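Section 5: Your First Kitchen Run

You made it through the bench drills, so now the arm gets to work in a real kitchen! Everything in this section uses the club's Flurketti arm and the drawer task, which is the one we run at the Skavitz student meet in October. Plan on a full club session for your first try. Teams of two work best: a driver on the controls and a spotter on the stop button.

Before you start

Read Section 4 again if you haven't homed the arm in a while. You need a charged battery pack, the club laptop, the task card, and the produce for your round. Real potatoes and peppers, please -- the plastic ones are lighter and they slide around in ways that will teach your driver bad habits.

CAUTION: The spotter keeps one hand on the stop button any time the arm has power. If you need to scratch your nose, call "pause" first.

Setting up

1. Roll the base into place and lock all the wheels.

2. Set your produce near the front edge of the counter, where the arm can get to it without a long stretch. Leave the everyday kitchen stuff where it is. Working around bottles and bags is part of the fun.

3. Open the refrigerator door as wide as it goes. A half-open door is the top reason for bumped elbows on this task.

4. Power up the arm, wait for the green light on the laptop screen, and load the profile named ZOSICO-23.

5. Set the speed limit to 5. You can go faster later, once both of you have passed the drawer check.

Note: If the profile won't load, close the program and open it again before you change any settings. Nine times out of ten that clears it.

Working the drawer

6. Bring the gripper in low and slow, level with the rim of the lower drawer. The driver should call out each move before making it.

7. Stop at the mouth of the drawer. Check the cable along the arm: it should hang in an easy loop with no kinks, and the loop must stay clear of the drawer and the door.
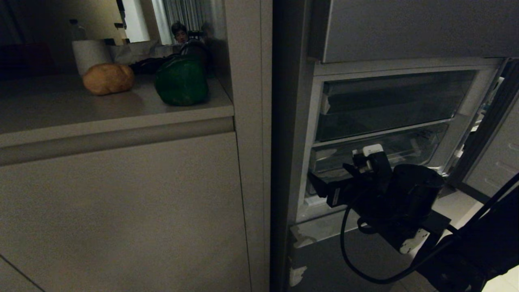 Daiane Damasceno wrote in to say that her team kept catching the rim until they slowed way down for the last stretch, and she would put the speed limit at 2 for anyone still learning the drawer. Good tip, and it's now allowed on practice runs. For scored runs, stay at 5.

8. Close the fingers on the rim and pull straight back. If the drawer tilts or sticks, let go, back off, and line up again. Never yank!

9. With the drawer open, go back for the potato first. It's the easier grab. Lower it all the way in before you open the fingers.

10. Do the pepper next. Lower the grip force to 23 on the slider, or you'll be having crushed pepper for lunch.

11. Push the drawer shut with the fingers closed, then call "clear."

CAUTION: Don't reach into the refrigerator while the arm has power, even to rescue a rolling potato. Call "stop," wait for the spotter to answer, and then go in.

Finishing up

12. Park the arm, power down, and shut the refrigerator door.

13. Wipe the fingers with a damp cloth and let them dry before the arm goes back in its case.

14. Write your run in the log, including the ones that went sideways. Those are great reading for the next team.

Scoring 68 or better on the task card moves you on to Section 6, where you get to try the upper drawer -- it's a tougher reach and a lot of fun.

Section last updated 3/17/18 by Lucimara Cordeiro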